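Bin liner

A bin liner, also called a trash bag or can liner, is a disposable bag placed inside a waste container to keep the inner surfaces clean and to let the contents be lifted out in one piece. Most liners are made of polyethylene film. Paper and starch-based films are used where the waste is to be composted.

Materials

Two grades of polyethylene account for most household liners. High-density film is thin, crisp and noisy to handle. It carries a good load for its thickness but tears quickly once punctured. Low-density film is softer and stretches before it fails, so it is preferred for waste with sharp corners. Linear low-density film falls between the two and is often blended with recycled resin.

Color is added as a masterbatch during extrusion. Pale tints need little pigment and leave the film translucent, while black film can hide a high share of mixed recycled material.

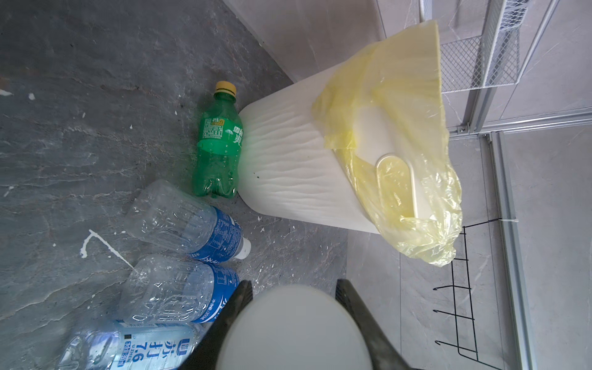 Thickness is stated in mils in the United States and in micrometers elsewhere. One mil equals 25.4 micrometers. Gauge alone is a poor guide to strength, as resin grade and seal type also affect the load at which a bag fails.

Manufacture

Film is produced by blown extrusion. Molten resin is forced through a ring-shaped die and inflated into a tube, which is cooled, flattened and wound. The tube is then sealed and perforated at fixed intervals. Three bottom seals are common:

Flat seal – a straight weld across the tube. Simple, but prone to leaks at the corners.
Gusset seal – the sides are folded inward before welding, giving a squarer base.
Star seal – the tube is folded several times and welded once, which spreads the load evenly.

Fitting

A liner is sized so that its open edge can be folded over the rim. The overlap holds the bag in place as waste is added. Too little overlap lets the bag slip into the container; too much leaves loose film on the outside.

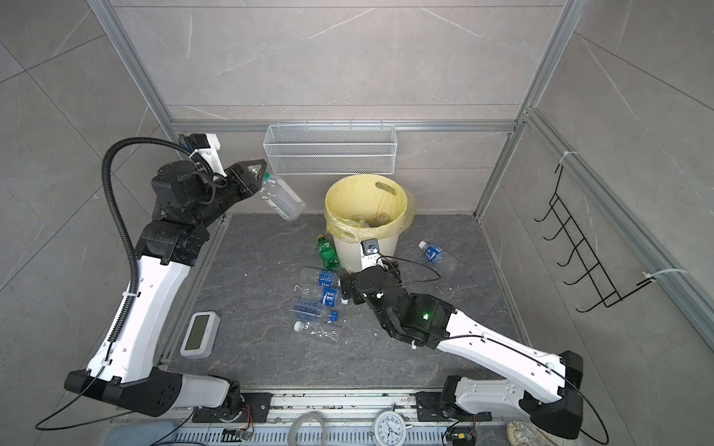

Clear plastic bottle held in a two-finger gripper.

Light, bulky waste such as empty bottles fills a liner by volume well before its weight limit is reached. Air trapped beneath a new liner can keep it from settling, and some containers have vent holes near the base for this reason.

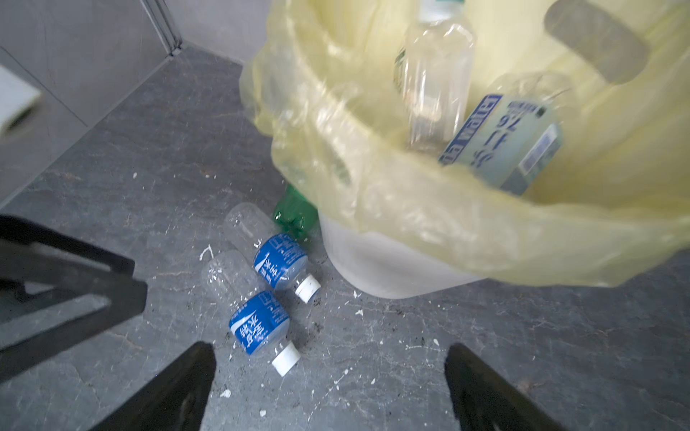
Disposal

Liners are normally discarded with their contents. Many curbside recycling programs do not accept bagged material, as loose film wraps around the shafts of sorting screens and must be cut away by hand. Compostable liners break down reliably only under the conditions for which they are certified – usually those of an industrial composting plant.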